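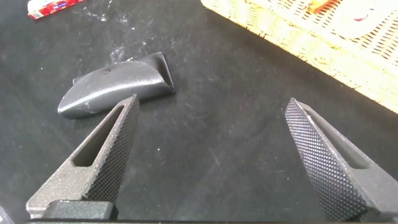 November, media desk notebook, Triltcombe project

Started again on the Triltcombe clips at 9:40. Picking up from the entry on the fake honors segment. Quick recap for anyone reading this cold: Tutitz runs a late-night politics show online, and the show staged a mock award for the mayor of Triltcombe, with a sash and a speech. The clip got passed around without the studio laughter. We want to know how much of what was shared locally treated it as a real award.

Material

The working set is 3,499 posts, pulled from the public town groups and the comment pages of the local paper. That is after removing duplicates. I kept reposts with new text added and dropped bare reposts. The earlier pull kept everything, so the totals in the old entry don't match and shouldn't be compared with anything below.

Posts were sorted into five groups:

Takes the award as real
Knows it is a joke and says so
Knows it is a joke and plays along
Can't tell from the text
Off topic

The third group is the problem, same as last time. "Well deserved, your majesty" could be anyone. I moved a batch of those to "can't tell" this morning after reading the threads they came from, and then moved a few back. Wrote the rule down so I stop doing this: if the same account has made a plain statement elsewhere in the same thread, use that. If it hasn't, it goes to "can't tell" and stays there.

Off topic is bigger than it ought to be. A good part of it is one argument over the mayor's Honda, which shows up in the clip parked across a bus stop. The bus stop footage is real, as far as I can tell, and older than the show. People who didn't care about the award cared a lot about the parking. I left these as off topic for the count but tagged them separately -- somebody may want them, and it is the only part of the clip that the town seems to agree on.

Versions of the clip

Found three cuts in circulation. The full segment has the host's introduction and the laughter. The short one starts at the speech. The shortest is just the handshake with a caption calling it an international honor. No show logo on that last one; it looks like it was cropped to the right of where the logo sits in the full version.

I can't say who made the handshake cut. The earliest copy I have is from an account that posts Tutitz material all day, but the file it posted has already been compressed at least once, so there was probably an earlier one. Not chasing that further. The old entry called this account "the source" and I've crossed that out.

Tried matching posts to cuts by hand. It works when the clip is attached and doesn't when people are arguing from memory. Where there is no attachment I left the field blank. Don't fill it by guessing from the wording. I did that for half a page before noticing that people who saw the full segment quote the caption too.

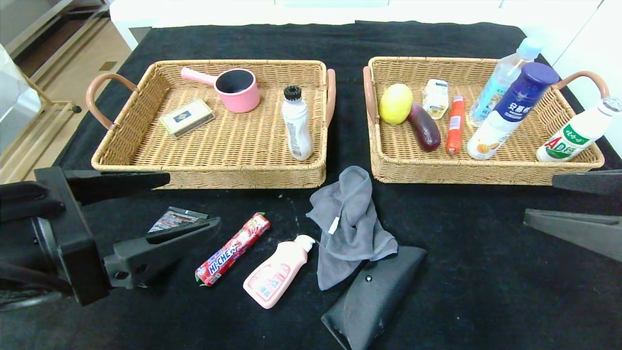

Pukar run

Loaded the set into Pukar after lunch for the second pass. It choked on curly quotes again. Fix is to save as plain UTF-8 before import and leave the header row alone. Second import went through.

Pukar's tone score is no use here and I've turned that column off. It reads sarcasm as praise, so the angriest people in Triltcombe come out as the mayor's biggest fans. The thread view is good, though, and made the rule above much faster to apply.

First impression, not a result: the posts that take the award as real sit mostly under the handshake cut, and the ones under the full segment mostly get the joke. That is what anyone would expect. What I didn't expect is how many of the people who get the joke are annoyed with the show and leave the mayor out of it. Their complaint is that an outlet with a foreign owner is using the town for a laugh. Some say it is worse than a straight puff piece because you can't write in to correct it.

I'd like to split that out as its own tag. It would mean reading group two again from the top. Not today.

Wording for the write-up

Stop calling it "disinformation" in our drafts. The show labeled it as comedy in the full version. What the handshake cut does is a different matter, and we don't know whose cut it is. "Mock award" for the segment, "captioned excerpt" for the short file. The old draft uses "hoax" in the title, which needs to go too.

Left to do: check the blanks in the cut column, get the rule onto the shared sheet, second reader for "can't tell."

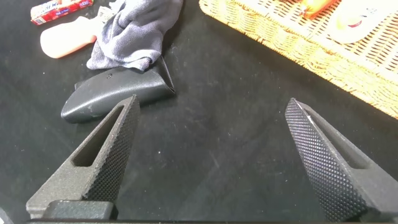

Note added under this entry by the second reader: agree on dropping "hoax," but I'd keep group three out of the headline number altogether. I went through the first stretch of it and disagreed with my own calls an hour later. Also the captioned excerpt has a version with the caption in a different font, same words. Might be a re-upload, might be a fourth cut. I've put the link on the shared sheet.

Looked at it at 4:15. Same crop, same length, caption retyped. Counting it as the same cut for now and marking the posts under it with an r. Agreed on group three, will report it on a separate line.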